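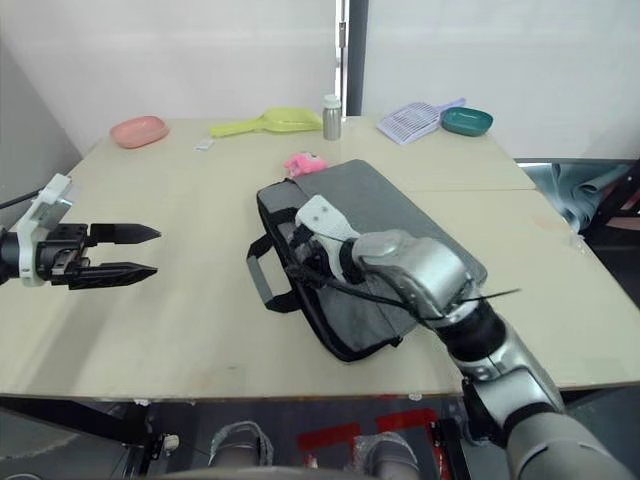 What a cat sitter carries: a morning with Cor Segers

Cor Segers was already on the subject of bags when I got my coat off. I'd asked him on the phone if we could talk about cat sitting, meaning the cats, and he said sure, but he'd just been sorting out his kit and did I mind if we did it over that. I didn't mind at all. I love seeing what people carry around with them (I once wrote a whole piece about a piano tuner's glove compartment, and some of you are still writing to me about it).

He has been looking after other people's cats in Fallholm for six years. Before that he worked in the parts department at Eltis, the elevator company out past the bypass, and the laptop bag he uses now is the one he carried there. It's dark gray with black edging and a black handle, and if you passed him on the street you'd think he was on his way to a meeting.

"That's what I like about it," he said. "I walk up to a house where the owners are away for two weeks, and I don't want to look like a guy with a key and a sack of cat gear. I look like I'm dropping off some paperwork. Also it was free."

I asked if he'd tried anything else.

"Oh, I tried everything. I had a backpack, and everything went to the bottom. You'd be on somebody's porch in the rain, digging. Then my sister bought me a Livico, which is this big tote with a hundred pockets, and it was a beautiful thing, but I never once put an item in the same pocket two times running. So I spent my whole day patting it. A laptop bag opens flat, you lay things in side by side, and you can see the lot."

He likes to lay everything out on a table first, along the back edge, and keep the bag down at the front where he can get at it. The dishes go to either end, pink one on the left and dark teal one on the right, and the scoops in the middle. I said it looked like a very small yard sale. He laughed, but he also moved on pretty quickly, so maybe he's heard that one.

We talked about dishes for longer than I would've thought possible. Every house has its own, obviously, so why bring any?

"Because people forget to wash theirs before they leave for the airport," he said. "They're rushing. There's a bowl in the sink with a week of something on it and I've got a cat standing on my foot. I could wash it, and I will wash it, but first I want breakfast on the floor. So out comes one of mine." He prefers them oval and shallow. "Some cats don't like their whiskers touching the sides. I didn't believe that until I looked after one called Lâm, who would pick the food out of a deep bowl with her paw and eat it off the rug. I put it in an oval dish and she just ate. That was it. I went out and bought more."

Lâm, I should say, comes up a lot. She's an elderly tortoiseshell who lives above the dry cleaner on the main street, and from what I gathered she is responsible for about half of the decisions Cor has ever made professionally. She's why he takes his shoes off at the door. She's why he won't wear a scarf. She has never, he told me with real feeling, sat on his lap.

"Six years," he said. "I've fed that cat through two kitchen remodels and a flood."

The colors of the dishes don't mean anything to the cats, but they do to him. Pink is the one he reaches for first, and the teal comes out when there's a second cat or a second sort of food. I asked if he ever mixes them up. "When I'm tired. Then I put them down and the cats swap anyway, so what does it matter!"

Then there are the scoops, and this is where he got strict with me. I'd lumped them together – a scoop's a scoop – and he shook his head. The lime-green one is for food, and only ever for food. The white and lavender one has slots, and it's for the litter.

"You could buy them both in white. They sell them both in white. And some morning at six, in a dark utility room, you'd find out why I didn't," he said.

The litter scoop travels in its own zip bag, gets washed at every house before he leaves, and gets washed again when he's home. He's had people offer him the household one and he says yes, thank you, and then uses his own, because the household one is usually cracked. "Or it's a slotted spoon. I've seen a slotted spoon. I hope they had another one for the potatoes."

I wanted to know about the toy. Among all this sensible stuff he keeps a small pink plush, and it had ended up nearest the bag, so I assumed it was either first in or last in. Last in, he told me. It goes on top so that it's the first thing to come out at the other end.

"I sit on the floor with it. That's the whole technique. If the cat's hiding, I don't go looking. I sit down near where I think it is, I put the toy a little way off, and I read my messages. With a new cat I might do that for most of the visit. The owners think I should be running around with a feather on a stick. Some cats want that, fine, I'll do it, but day one, strange man in the house, your people have vanished – I'd want to be left alone under the bed too."

Does it get chewed?

"It gets slept on, more than anything. It smells of all the others. I used to wash it every night and they ignored it, so now I wash it when I can't stand it anymore."

He does somewhere near 300 visits in a busy season, most of them half an hour, a few of them much longer when there's medicine involved or when the cat is what he calls a talker. There are 29 households on his list at the moment. He keeps them in a paper notebook, with the key numbers written in a code that he wouldn't explain to me, quite rightly. November is his quiet month. Then the holidays come and he doesn't eat a hot lunch until the middle of January.

I asked whether he gets lonely, going in and out of empty houses. I'd been a bit shy of asking it, and he took his time.

"They aren't empty," he said. "But I know what you mean. You do see how people left. There's a coffee cup on the stairs. There's a note that says sorry about the state of everything, and the place is spotless. I had a man who left the radio on for his cat, the same station, and after a while I got interested in the morning program and I put it on at home. He came back from his trip and we had a long talk about a gardening segment neither of us had any use for."

Does he write to the owners every day? He does, and with a photo if the cat allows it. People don't want a good photo, he's found. They want one where they can see the corner of their own couch.

We got back to the packing, mostly because he had started fussing with the bag again while we talked. He sets it down at an angle so the handle's near his hand. The dishes go in first, flat, with a folded dish towel between them so they don't clack. ("I went up somebody's stairs once sounding like a milk cart and the cat didn't come out until the next day.") The food scoop goes next to them. The little metal bottle with the white cap rides in the corner, standing up as far as the bag will let it, and he checks the cap twice. He learned to do that the usual way. It was the notebook that got the worst of it, and there's a family on the west side of town whose feeding instructions he had to ask for all over again, pretending he wanted to be extra sure.

"They thought I was very thorough. They recommended me to three people."

What doesn't he bring? Treats, it turned out, which surprised me. Too many special diets, and too many cats who'll tell on you by throwing up on the good carpet. He uses what's in the house. He doesn't bring a brush either, unless he's asked, after an incident with a Persian that he'd rather I left out. And no laptop. There's a padded sleeve in there where one would go, and he's never found anything that fits it properly, so it has a spare pair of socks in it.

I told him I'd been thinking about asking him to look in on my own cat in the spring, and he immediately wanted to know what kind of dish she eats from. I said a cereal bowl. He was very polite about it.

"What sort of sides?" he said.

High, I told him. Quite high.

He wrote something down in the notebook, and I tried to read it upside down, but it was in the code. She's been eating off a saucer since I got home, and so far she's leaving less on the floor.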